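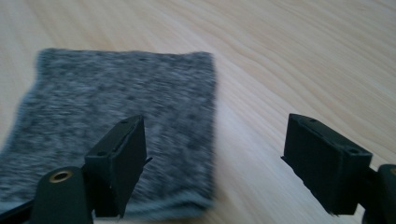 Figure 1. Gray heathered fabric on a pale wooden tabletop.

Household Textiles, Unit 9: Care of Small Cloths
Venkataraman Hall, Room 31
Handout revised 06/10/2018

This unit covers the everyday cloths that wipe, cover, and wrap other things. Students should read the handout before the practical session and bring it with them.

1. Looking at the surface
Heathered fabric is made from fibers of more than one shade, and the mix hides lint and light soil very well. A gray cloth of this kind may look clean long after it needs washing. Check it by touch and by smell, and hold it up to a window. Small dark specks may be pills, which stay attached when brushed, or crumbs, which fall away. Pills should be trimmed with small scissors — never pulled.

2. Looking at the edges
A slightly frayed edge can stay in use if the fraying has not passed the depth of a fingernail. Trim stray fibers parallel to the edge. Hem bands wear at a different rate from the body of the cloth and should be entered on a separate line of the condition sheet.

3. Cloths and small objects
A soft cloth is often laid over a small hard object, such as a puzzle cube, for dusting or storage. Shake the cloth out first, as grit held in the fibers will mark stickers and other smooth faces. Fold it to 2 layers for dusting. For storage, a single layer is enough, and the cloth should be fully dry.
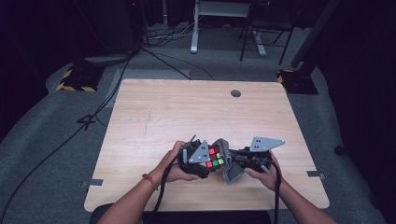 Tobias Lindqvist asked whether the same cloth may be used on the puzzle and afterward on the tabletop. It may, provided the tabletop is done last and the cloth is washed before it goes back in the drawer. He also noted that his own cloths began to pill after around 10 washes, and was advised to turn them inside a mesh bag and skip the softener.

For the next session: read Section 4 of the Triltell reader and complete one condition sheet.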